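Terwood cloth

Terwood cloth is a coated upholstery fabric made for seats, bench pads and table covers. It has a woven cotton backing and a thin, flexible top layer that can be wiped clean. The cloth is named after Terwood, the mill town where it was first sold, and is also listed in some older trade catalogs as Terwood sheeting.

Construction

The backing is a plain weave, brushed on the underside so that glue and foam hold to it. The top layer is spread on as a paste, cured in an oven and then pressed between rollers. One roller carries the surface pattern. Most grades are 54 inches wide and are sold by the yard from a cardboard tube. Folding is avoided in storage, as a crease left for a long time can turn into a crack in the coating.

Grades

The cloth is made in 2 weights. The lighter one, Marar, is used for table covers, drawer linings and cushions that are not sat on every day. The heavier one, Harkero, has a thicker backing and is used for dining chairs, waiting room benches and boat seating kept under a roof. Harkero stretches very little along its length but has some give across the width, so upholsterers usually run the width from front to back over a seat.

Pattern 789, a fine pebble grain, is the most widely sold. Smooth and linen-look surfaces are also made. Colors are matched within one roll, but separate rolls can differ slightly, and large jobs are normally cut from a single roll.

History

The fabric was developed by Sowmya Poojary, a coating chemist, for the furniture firm Pornora. Early versions stiffened in cold rooms, and the paste was changed 3 times before the cloth went on general sale. Chantelle Matlala, who ran the cutting room at Pornora, drew up the grading system that is still used. The firm later stopped making furniture and kept only the fabric line — by then almost all of its income came from cloth sold to other workshops.

Care

Spills are wiped up with a damp cloth and mild soap. Solvents, bleach and wax polish damage the coating and are not recommended. Small cuts can be closed from behind with a patch of the same fabric and a flexible glue, left under a weight for 5 hours. Hot pans leave permanent marks on both grades.

See also: Oilcloth, Coated fabric, Upholstery

Last revised 20/10/2023
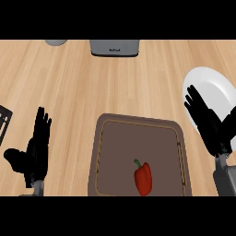

Light wooden tabletop with diagonal grain, computer rendering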